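Giving up the second car

We sold the Corolla in February. It had 309 thousand kilometres on it and the rego was coming due, and the mechanic in Bostville wanted more for the timing cover than the car was worth. Parisa and I talked it over at tea and decided to try getting by with one.

The first few weeks were mostly about mornings. She starts at seven and needs the car, so I take the bus from the bottom of Semeniuk Street. It takes 30 minutes if I catch the early one and a good deal longer if I don't, as the later one goes past the hospital and the high school. I now pack my lunch the night before.

Groceries were easier than I expected. We do one big shop on the weekend and I pick up milk and bread on foot. The thing I miss is the tip run. Tanko has a trailer and has offered to take our green waste with his. 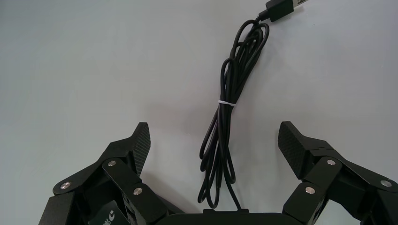 Money is the part people ask about. Rego, insurance and servicing on the old car came to a bit over what we paid for our last holiday, and that's before petrol. Against that I've spent $367 on bus fares and two taxis, one of them when my daughter was crook and had to come home from school. The car itself sold for $800 to a bloke who wanted it for parts.

I looked at an electric bike as well. Efe lent me his for a week and it was fine on the flat, but the hill past the oval has no shoulder and the trucks use it. If the council ever builds the path they keep putting in the newsletter I'd think again.

For now we're leaving it at one car until winter is over. The carport has the mower and the camping gear in it.

Last updated: February

Recent posts
Fixing the back gate, again
Tomatoes that coped with the heat
What we took camping and what we left home

Contact | Copyright Ibrahim Effiong | Back to top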